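Lenddale Growers' Newsletter
19 Aug 2025

Autumn garlic: bed preparation, seed stock and spacing

Orders for seed garlic close at the end of this month. The bulbs will be ready for collection from the Boychuk shed in the first half of October, on the usual collection mornings. The notes below cover the work to be done before then and replace the sheet issued with last year's order form, which gave the wrong row spacing for the narrow beds.

Varieties

Two are on offer this year. Gomel is a hardneck with large cloves, few to the bulb, and sends up a flower stalk in early summer. It stores until midwinter in a dry room. Getotum is a softneck with smaller cloves and more of them. It does not normally send up a stalk, it plaits well, and it keeps into spring. Members on the lower plots, where the ground lies wet after heavy rain, had better results with Gomel last season. On the sandy plots by the lane there was little between them.

The shared order stands at 700 bulbs so far. The supplier's lower price applies from 1,000. If the total falls short, the higher price on the form will be charged and no further notice will be sent.

Bed preparation

Garlic should not follow onions, leeks, shallots or garlic on the same ground for at least three years. Ground cleared of early potatoes or broad beans is suitable. Remove all roots of couch grass and bindweed now, while the soil is warm and the growth is easy to see. Hoeing between garlic in spring damages the shallow roots, and weeds left in at planting are difficult to deal with later.

Do not add fresh manure. Well-rotted compost may be spread to a depth of two fingers and forked into the top layer. On the lower plots, raise the bed by a hand's width above the path and leave it to settle until planting. Test the soil if this has not been done in the last two years. Garlic grows poorly in acid ground, and lime needs time to act, so any lime should go on within the next fortnight and be watered in if the weather stays dry.

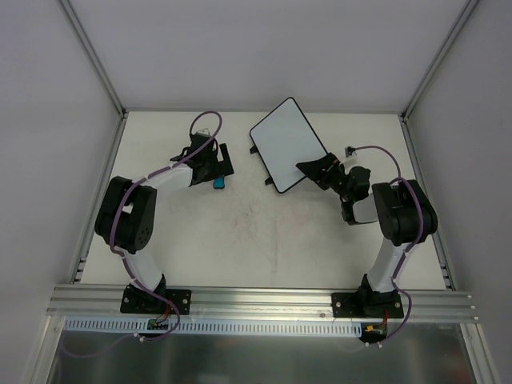

How deep should the cloves be planted?

Set each clove upright, flat end down, with the tip two finger joints below the surface. On sandy ground go one joint deeper. On the lower plots keep to the shallower depth, and cover with loose compost if frost lifts the cloves out.

Spacing

Plant Gomel a hand's length apart in the row. Getotum may be set slightly closer. Rows should be 35 cm apart on the wide beds, which allows a hoe to pass. On the narrow beds use three rows, with the outer rows set in from the edge by a hand's width. The old sheet gave four rows, and the bulbs from beds planted that way were undersized.

Split the bulbs into cloves on the day of planting. Cloves separated earlier dry out at the base and root slowly. Discard any that are soft, discoloured or showing blue mould. Small inner cloves can be planted together at the end of a row and pulled as green garlic in spring.

Rust and white rot

Rust was present on most plots by early June. It marks the leaves with orange spots and reduces the size of the bulb, but an affected crop can be eaten and stored. Wider spacing helps. Clear away all old leaves from this year's crop before planting the new one.

White rot is more serious. Affected plants turn yellow and pull up easily, with white, fluffy growth at the base. It remains in the soil for many years. Do not compost infected plants, and do not move soil, boots or tools from an infected bed to a clean one without washing them. Any plot where it is found should be reported so that it can be marked on the site plan.

This year's crop

The trial bed gave 758 bulbs fit for storage. They have been cleaned and trimmed, and are hanging in nets in the Boychuk shed. Please do not move the nets or close the side vents. Bulbs split in the ground have been put to one side and may be taken by any member for immediate use.

Order forms are in the box inside the shed door. Write the plot number clearly on both halves of the form and keep the lower half, as it must be shown at collection.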